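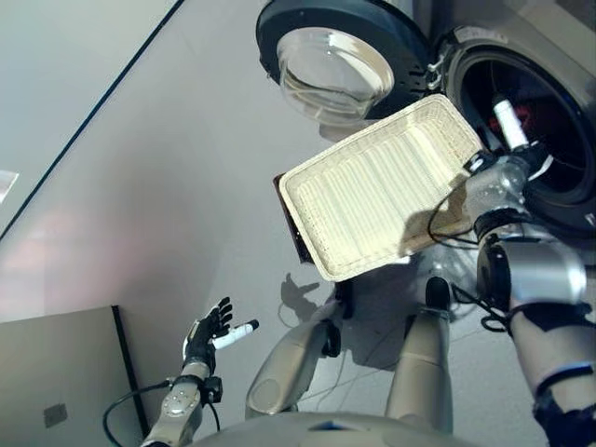
Mesh node at the back of the house keeps dropping off, ticket still open, adding notes as I go. Node is a Hirkix, main router is a Prulura, provider is Lahlou. Plan is 300 Mbps and we get all of it up front. Back of the house gets nothing for a minute or so, then it comes back like nothing happened. Last reply said to rule out appliances "during a cycle". Well, the front loader was standing wide open, something red still in the drum, no cycle going with the door like that, and the node dropped anyway. So please take the washer off the list.

**Already tried**

- rebooted router, then node, then both
- different outlet for the node
- new ethernet cable modem to router (old one was fine, whatever)
- 2.4 and 5 split into separate names -- no change, merged them back
- factory reset on the node, set up again from the app. App froze at the last step, had to force quit

**From the router log**

163 disconnects for the node since the October firmware. Before that I only have a short stretch of log and it's clean. Almost all of them say the same thing:

`backhaul lost, reason: channel change`

Didn't get why it would change channel, I have it set to fixed. Checked again. It says Fixed on the settings page but the status page shows a diffrent channel every time I look.

**Later, same day**

Moved the node to the hallway shelf like you asked. Signal went from fair to good. Dropped at 4:20 pm, then again before dinner. So distance isn't it either. Also ran the Zendberg scanner app on my phone, neighbors' networks are all pretty weak back there.
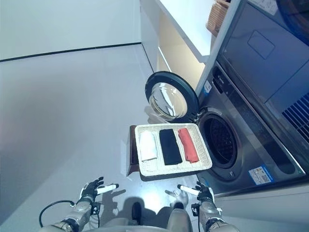
Prulura support replied that the fixed channel setting isn't being saved when "smart optimize" is on, and the October firmware turned that back on for everybody. Go to Advanced > Wireless > Smart Optimize, switch it off, hit Save, *then* set the channel again. Order matters. If the status page still wanders, send the full log, not just the node lines.

OK did that. It was on. I had turned it off when I first set this thing up so that's annoying, but fine.

Status page matches settings page now. Node has stayed up all evening, streaming in the back bedroom the whole time.

Still want to know:

1. will the next update flip it back on again
2. is case 337 the same bug, your forum mentions it but the link is dead
3. app freezing on node setup -- seperate ticket or leave it here?

Leave this open till morning please, will check the log again before work.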